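In praise of the plain block

I have been arguing with friends for years about toys, and I keep ending up in the same corner, waving a cube. I love blocks. I love them more as a grown woman with a mortgage than I did on the rug at Trellden, where my sister and I shared a biscuit tin of them and fought over the blue ones. Give me a few solid colours and a flat place to put them and I'm good until supper.

The first argument for blocks is how little they ask. No batteries, no story you have to follow, no missing sword. Two of them already make a tower, and a ring laid flat gives the tower an address.

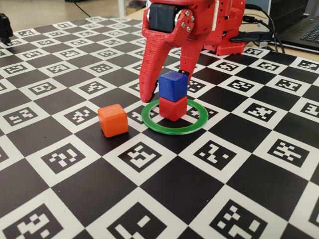
Blue on red, inside the green ring, with orange waiting its turn.

I'd take that over the 2000-piece castle my nephew got in December, and I said so at the time (I was not thanked). The castle was finished once and now it lives on a shelf. A tower of two gets built again before breakfast!

My second argument is about edges. Engelbert Wyss, who ran the toy library in Jivcombe when my kids were small, used to hand you a block with your eyes shut and ask what you noticed. I always said the corners. A block with sharp corners is a nuisance underfoot and mean in a small palm, and one that's too round won't stack. The softly rounded red cube gets it right for me, and I'm fond of the fine lines running across its front as well. Printed blocks have a grain of their own. People tell me it looks unfinished, and I tell them to go look at a piece of pine.

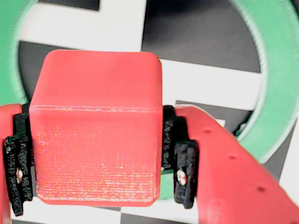
Colour is where I get really worked up. The fashion now is for oatmeal and sage and something called Nemomum grey, and I understand it, I do, those blocks look lovely in a bowl. But a child wants to say "the orange one" and have everybody know which one she means. Put bright colours on a black-and-white mat and there's no mixing them up: the orange cube down on the squares, the blue one sitting up on its red neighbour, the green ring flat around the pair. I could pick any of them out from the doorway without my glasses.
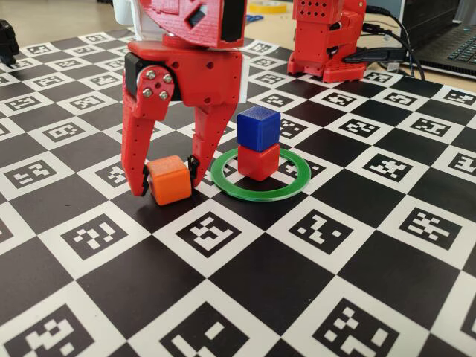
And about that checkered mat — I'm a convert. We had a plain brown table and I never gave the surface a thought, but a pattern of squares is half the game. You can line a block up with an edge, march it along a row, or decide the black squares are water. My neighbour Hedegaard thinks a busy pattern is distracting. I think it's an invitation, and I'd happily spend a whole rainy afternoon on a bare one before a single block came out. 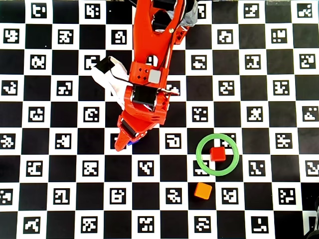
Squares in every direction, and no two of the printed patterns look alike.

So if you're buying for a little one this year, buy fewer things and buy them bright. Get a handful of cubes, a ring, and something checkered to put underneath. Then get down on the floor and have a go yourself, and don't let anyone hurry you off it.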